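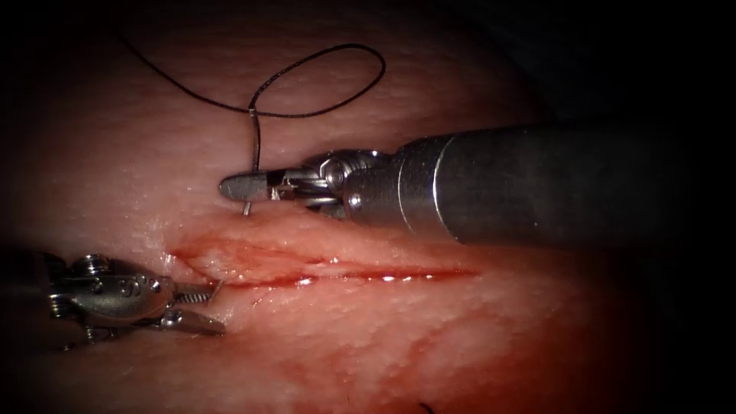 Petition checking, Skuleldale library hours, second pass

2021-11-09

Okay, where we are. All the sheets are typed in at last, 1251 lines of them, and I have a crick in my neck to show for it. Barnabás did the last batch last night and left them in the shared folder with the scans renamed the way we agreed (sheet number first, then the place it was collected, then initials). Bless him. My own early ones are still named any old how and I'll fix that before the handover, I promise.

The first pass through Josus threw out 133 lines. That felt like a lot, so I spent this morning going through them by hand with a mug of tea and the town's street list open next to me. What Josus doesn't like, as far as I can make out:

Addresses with no house number. Most of these are from the old farm lots out past Plamine Road, where the houses have names and the town clerk's own list has them under names too. Josus was told that a house number must be a number. My fault, I wrote that rule in July when I was only thinking about the in-town sheets.

Zip code missing. Easy, we have the street, we can look it up, but the clerk's rules say we can't write anything on the sheet ourselves. So the typed copy gets it in the notes column and the paper stays as it is. Please, please nobody "tidy" the paper.

Ditto marks. Families signing one under another and putting ditto marks for the address. I had been typing the ditto marks in as they stood (very faithful of me!) and of course the script saw a quote character and fell over. Gwilym typed his out in full from the start. Guess whose sheets went through clean.

Signed but not printed. These are the ones I worry about. If neither of us can read a name we can't type one, and if we can't type it the clerk can't check it.

After all that I'm down to 39 lines I can't settle, and I've put them in a tab called "leftovers" with the sheet and line next to each. Some of them Hongjun may know by handwriting, having stood outside the grocery store with the clipboard for most of those.

Now the duplicates question, which I want to get down while I remember it. Same name, same address, two sheets. We all said at the start that we'd keep the first and strike the second. Fine. But the town's form has a date box for every signer and about half of people skipped it, so which one is the first? I've been going by the collector's date at the bottom of the sheet. It isn't perfect but it's the same rule for everyone and I can explain it in one breath if the council asks. Then there's father and son with the same name in the same house, on Mill Lane, and I nearly struck one of them. The signatures look nothing alike. So new rule: open both scans before striking anybody. It's slow. I don't care.

I also tried Alun's idea of sorting by street before checking and not by sheet. It's so much better! You have one bit of the street list open and you work down it, instead of hopping all over town for every sheet. I got through the whole east side before lunch. The only snag is that if you sort the typed copy without the sheet and line columns selected, everything slides out of step and you have a lovely clean list of people living in each other's houses. I did this once. I had a backup. Turn on the freeze thing in Yurt before you sort, it's under the table menu, second from the bottom, and I've written it on the card taped to the monitor as well.
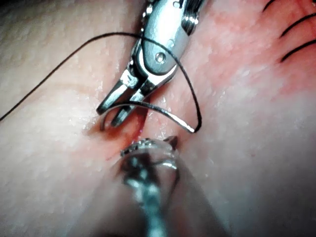
Elli Tuominen: I'd hold off on striking any duplicates until we've heard back from the clerk. When I called, she told me her office does its own duplicate check and would sooner get everything with the doubles flagged. If we strike them, she has to ask us why, and then it goes back and forth for a week.

Well, that changes things a bit, and I wish I'd read it before doing the east side. I've gone back and turned my strikes into flags. Takes a minute per street, no harm done. The column is called "dup?" and you put the other sheet and line in it, nothing else, no comments. Comments go in notes.

Wording on the cover letter. Alun's draft says the petition is "against the cuts," and the top of every sheet says "to keep the Skuleldale library open evenings." Those aren't the same ask. People signed the second one. I changed the letter to match the sheets word for word and I'd like it to stay that way, even if it's less punchy. Alun grumbled, then said fine. He can be as punchy as he likes in his speaking time.

Speaking time, by the way: we have to put a name down with the clerk before the agenda closes. Gwilym says he'll do it if no one else wants to. I think Hongjun should, and I've said so to both of them. We need to settle it by the end of the week or the slot goes to whoever's next on the list, most likely the parking people.

Paper sheets are in the gray box file, in sheet order, rubber bands off (they were starting to crease the corners). If you take one out to look at, leave a slip in its place with your initials.

To do, me:
Change the house number rule in Josus and run the Plamine Road lines through again.
Rename my scans.
Ask the clerk if a printed name with no signature can be fixed by the person coming in, or if it's simply lost.

To do, Barnabás:
West side, sorted by street, flags only.

To do, Hongjun:
Leftovers tab, whenever you have your reading glasses and half an hour.

Printer is low on black again.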